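# Zwei Arme, ein Tisch und die Frage, was das alles kostet

19. Oktober 2022

Ich habe Ruth Hartley versprochen, dass ich endlich aufschreibe, was wir für den zweiten Arbeitsplatz im Hakstead-Labor bestellen wollen, und weil ich Einkaufslisten ohne Bilder schrecklich finde, gibt es eben eine kleine Galerie (Ruth, die Tabelle kommt trotzdem noch!). Die Anträge müssen im November raus, bis dahin darf noch jeder meckern.

## Einpacken am Tisch

Links der Greifer an der weißen Papiertüte, rechts der andere über dem rosa Schneidebrett. Beim Budget denkt man ja zuerst an die Arme, klar, aber schaut euch mal an, was vorne alles verbaut ist: Aluschiene quer über fast die ganze Breite, Montageplatten, unten links und rechts je eine kleine Platine mit LED. Schiene und Platten hatte ich im ersten Entwurf glatt vergessen, und das Angebot von Merken dafür liegt bei über 2.000 Euro. Autsch.

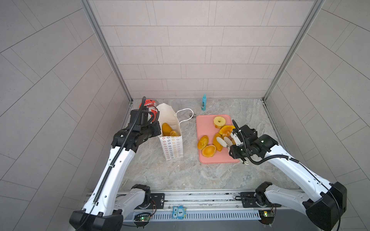

## Werkzeug und Kleinkram

Mein Lieblingsthema! Die weiße Küchenzange im rechten Greifer steht bei mir unter »Verbrauch«, genauso wie Tüten, Bretter und die Sachen, die darauf liegen. Ich würde dafür 500 Euro ansetzen und mich nicht auf Diskussionen einlassen. Auch die Kabel bitte mitrechnen: Die laufen an den Armen entlang und machen am Handgelenk noch einen ordentlichen Bogen, da ist mit knapp bemessener Länge nichts zu holen.
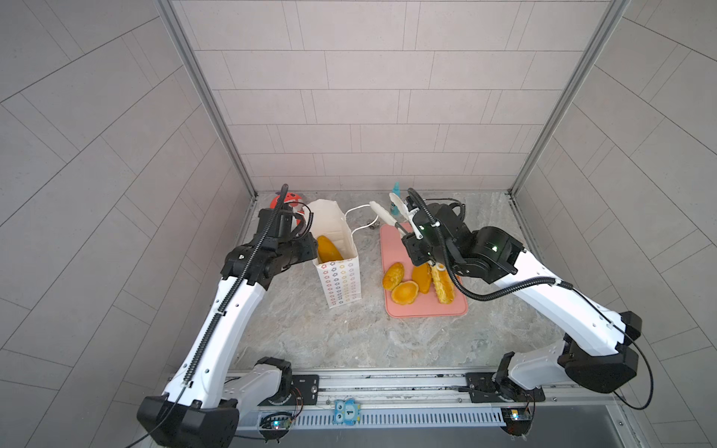 Bei den Greifern selbst schwanke ich noch. Callis liefert in sieben Wochen, Assunção braucht 12, ist dafür beim Service deutlich angenehmer (man erreicht dort tatsächlich einen Menschen). Ruth ist für Callis, ich eher für Assunção, und wahrscheinlich entscheidet am Ende, wer uns die Ersatzfinger ins Paket legt. Die will ich unbedingt gleich mitbestellen und bitte als eigene Position, sonst streicht sie uns wieder jemand als »Zubehör« raus.

Noch offen ist außerdem die Verkleidung. Ich hätte am neuen Platz gern wieder die hellgrauen Fliesenwände und die Arbeitsfläche im Marmormuster, damit beide Tische gleich aussehen und wir Abläufe einfach umziehen können. Das Material ist gar nicht das Teure daran, der Zuschnitt schon eher, und für den fehlt mir ein zweites Angebot. Wer eine Werkstatt kennt, die auch kleine Aufträge annimmt: bitte melden!

Anmerkungen zur Liste am liebsten direkt an mich, Lieferfragen an Ruth. Die Tabelle mit allen Positionen hänge ich an, sobald Merken die Preise für die Montageplatten bestätigt hat.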